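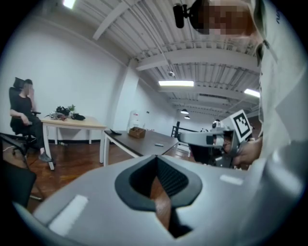
Treltosden tables with white legs, one with a light wooden top and one in dark brown, with a high-backed office chair.

Treltosden office table, item 1238
Supplier: Lukero
Section: Tables and desk items

The Treltosden is a fixed-height table for shared offices, meeting rooms and work areas where the layout changes from time to time. It consists of a flat rectangular wooden top on a white frame. There is no drawer, modesty panel or built-in power outlet. The underside is left clear so that a chair can be pushed in from either long side.

Two top colours are offered, light wood and dark brown. The frame is white in both cases. The height is the same for both colours, so light and dark tables can be joined end to end without a step. Grain and shade vary between tops, and customers ordering for one room should place a single order. Tops bought later can be matched by colour name only.

Finish
The dark brown top has a polished finish and reflects ceiling lights. Where screens are used directly under a row of lamps, the light top gives less contrast and shows dust less readily. Fingerprints are more visible on the dark top when the light falls from the side. Both tops are wiped with a damp cloth and dried along the grain. Solvents, abrasive pads and wax polish are not to be used.

Load
Maximum evenly spread load: 144 kg. The figure applies to a table standing on a level floor with all fixings tightened. It does not apply to a single heavy item placed at the end of the top. The table is not a step or a seat.

Assembly
The table is supplied flat in 2 cartons, one with the top and one with the frame and fixings. Assembly requires two people.

1. Lay the top face down on a blanket or on the opened carton.
2. Fit the frame loosely, with every bolt started by hand.
3. Tighten the bolts in diagonal order.
4. Turn the table over with one person at each end. Do not drag it on its legs.
5. Check for rocking and adjust the feet.

Retighten the bolts after the first month of use and again whenever the table is moved to another room. Felt pads are recommended on wooden floors and are ordered separately.

Placing
A table set against a wall is normally used as a side surface for bags, chargers and similar items, which leaves the main table clear for work. Allow enough space behind a wheeled chair for it to be pushed back without striking the next table. High-backed chairs with armrests need checking before purchase: measure the armrest at its lowest setting and compare it with the clearance under the frame. Lukero does not supply chairs with this item.

Gaker desk organiser
The Gaker is an open wooden box in medium brown, divided by thin wooden partitions. It has no lid. 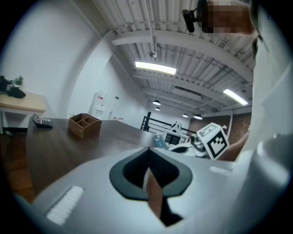
The organiser stands on the table without fixings and can be moved with one hand when empty. The compartments hold pens, rulers, envelopes, notepads and small stationery. Loose items such as paper clips should be kept in a tin inside the box, as they collect in the corners and are awkward to remove. Liquids must not be stored in it. A flat calculator or a telephone is best kept on the table beside the box.

To clean the organiser, empty it, turn it upside down over a bin and use a dry brush along the partitions. A damp cloth may be used on the outer faces. The partitions are not intended to be removed, and forcing them will split the wood.

The Gaker is sold singly and is not included in the price of the table. It suits both top colours, although the tone is closer to the dark one.

Delivery and returns
Tables are delivered to the ground-floor entrance. Delivery to an upper floor must be requested when ordering, with the width of the narrowest door stated. Marks on the top must be reported within 3 working days of delivery, with the carton kept. Assembled tables are not accepted for return unless a part is faulty.

Spare feet, bolts and felt pads are held in stock. Quote item 1238 and the top colour.

Orders: Rasa Kazlauskienė
Spare parts and technical questions: Remo Wyss

Page last revised in April.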